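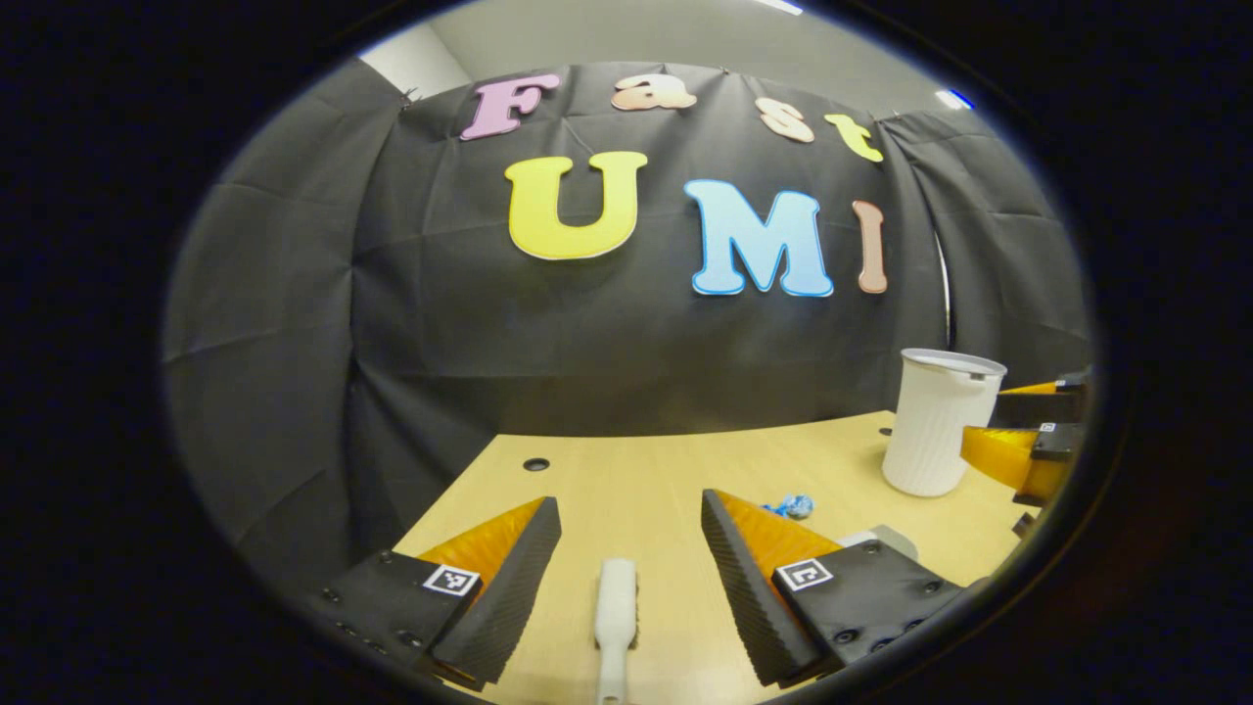 Does the Padudham theme still need its own mobile style sheet?
Only if you support the old two-column layout. Everybody on the single-column layout can delete the file and the line in the header that calls it.

Hello all,

I put that at the top so the people who only read the first few lines on their phones can go back to their coffee. For the rest of you, a longer reply to the message that came in on Tuesday:

> We moved our club site to Clalar over the winter and the pages
> feel slow on a phone, slower than the old host ever was. The
> home page makes 261 requests. Is that the theme, or is it
> something we did? I have turned off the slideshow and it
> made very little difference.

First of all, welcome, and please don't feel bad, we have all been there! My guess is that most of those requests are the gallery plugin fetching every thumbnail at once, even the ones far down the page. Nerix has a setting for this under Media – it is called "load when needed" and it is off on any site that was imported from elsewhere. Turn it on, clear the cache, and try again with the phone off your home wifi.

Second, look at your fonts. The import tool likes to bring along every weight of every typeface, and I once found 20 of them on a site that used two. (It was my own site, I'm sorry to say.) 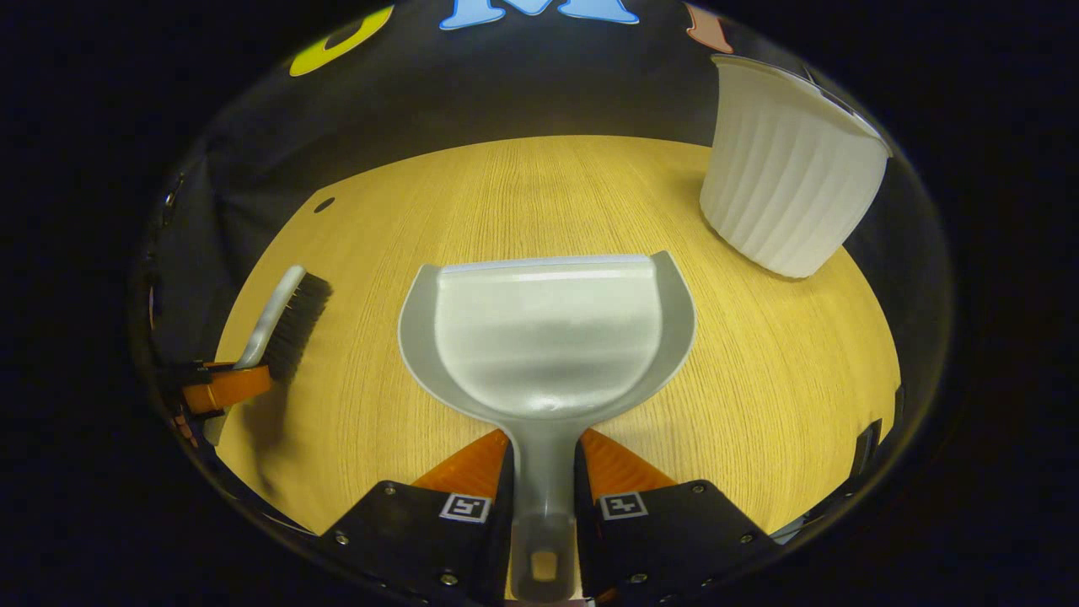
Issue 300

If it's still slow after that, the write-up in the Reuter notes on image sizes is worth an evening. It is old, and the screenshots don't match the current menus, but the advice on saving photos at the width they are shown still holds. We had 1,041 photos to redo and did them in batches, starting with the pages people visit most.

Do write back and tell us the new number of requests, and which version of Nerix you are on, as the setting moved to a different tab in the last update and I may have sent you to the wrong place.

Warm wishes to everybody, and thanks for the patience with my long emails.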